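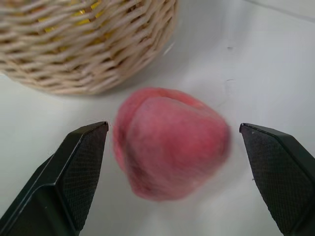 Slide 1: fuzzy pink thing, wicker basket, white table

Wed 2 September, community track, Yi-an Yook

(Wait for the doors to close. Water. Slow down, you always go too fast on the first two slides.)

Hello everybody, and thank you so much for picking this room when there's a perfectly good snack table outside. I'm Yi-an, I look after the player side of Hotutano, and I'd like to spend our time together on one small corner of it, namely what happens to a shared online world when the people who built the rooms stop logging in.

Quick show of hands – who has ever gone back to an old server or an old chat world and found their house still standing? Keep them up if it made you a little sad. Right, that's a lot of you, and that's more or less why I wanted to give this talk.

Slide 2: What Hotutano is
For those who haven't played it: you get a plot, you get a set of tiles, and you make a room that other people can walk into. Rooms link to each other through doors. Items you make belong to your wallet, but the room they sit in belongs to the plot, and I'll come back to that because it caused us no end of trouble.

Slide 3: The quiet map
In June we had 1785 rooms with at least one door. Over 70 of the busiest ones had an owner who hadn't been seen in 366 days, our cutoff for calling somebody away (a year, plus one day of grace, Anil's idea and a kind one). So visitors were coming through every evening, and there wasn't anyone home to fix a broken door or answer a question on the sign.

(Pause here. Let them look at the map.)

Slide 4: What we tried first
We locked the quiet rooms. I'll own that one, I pushed for it. Players hated it, and they were right to! A locked room in the middle of a street cuts the street in half. We unlocked them again after 9 days and I wrote a rather long apology.

Slide 5: Keepers
The second try came out of a conversation with Anil Pillai, who runs the Wan district and had been quietly patching his neighbors' doors by leaving notes for our support desk. We gave people like Anil a proper role. A keeper can mend doors, update signs and turn off a broken script. A keeper can't move, sell or copy anything the owner made. If the owner comes back, the keys go back the same minute.

Slide 6: Wallets and plots
(Check the time. If it's tight, skip the Drivgate story and go to Cerkine.)
Drivgate is the bridge we use for item transfers, and it had no notion of somebody being allowed to touch a room without owning what's in it. We ended up keeping that permission on our side, off the chain. Some of you will have opinions about this and I'd love to hear them over coffee.

Slide 7: Cerkine
Cerkine was our oldest district and very nearly our emptiest. Show the before map, then the after map. Read out the sign from the lighthouse room: "Owner is away, come in, mind the stairs."

Questions. Repeat each one into the mic.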